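# Wavance Wrist Cable Retrofit Kit (two-arm stations)

**Status:** in stock. Required for all Wavance two-arm bench stations delivered before March. Bulletin issued April 8, 2024.

## What went wrong

In March a customer station at Celtcombe stopped in the middle of a handling job. The right arm reached its outer elbow position, the wrist camera signal dropped, and the arm held still as it should. The left arm kept moving for about 11 seconds before the watchdog caught it. There were no injuries. One workpiece was scratched.

We had the arm back on our own bench the same week. The fault was in the wrist camera cable. With the elbow fully bent, the loop along the top of the arm pulled tight at the connector, and over time the connector worked itself part of the way out. The second fault was ours as well: loss of one camera stopped one arm only.

Leonora Aquino, who runs field service, repeated the failure on a station at Galang after 987 cycles. With the new clip and a longer cable, the same station ran the full 1,000-cycle test with no dropouts — twice.

## What is in the kit

- 2 wrist camera cables, longer than the originals
- 5 cable clips (four needed, one spare)
- 2 locking connector collars
- Firmware update that stops both arms when either camera signal is lost

## Before you fit it

Power down at the wall and wait for the arms to settle onto their supports. The emergency stop alone does not remove power from the wrist. Keep feet and chairs clear of any cable that hangs past the front of the table. A snagged cable can pull the same connector loose.

Install the firmware first, then the cables. If you fit the cables and skip the firmware, the station must not be used with a person inside the reach of either arm.

## After you fit it

1. Move each arm by hand through its full elbow range and check that the cable stays slack.
2. Unplug one camera with both arms moving at low speed. Both must stop. Stay outside the reach of the arms during this test.
3. Run a light, flat item for the first job. We use a wood-edged picture frame from Skivwood.

Stations that fail step 2 should be switched off and reported to field service. Do not try a second firmware install.
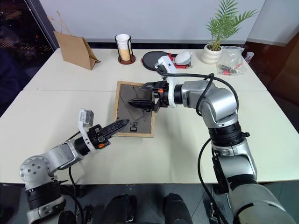
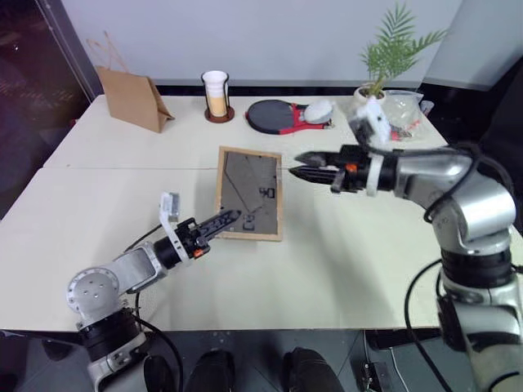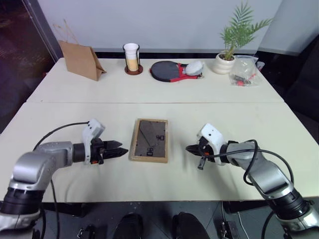
*Two-arm station with a picture frame on the table between the grippers.*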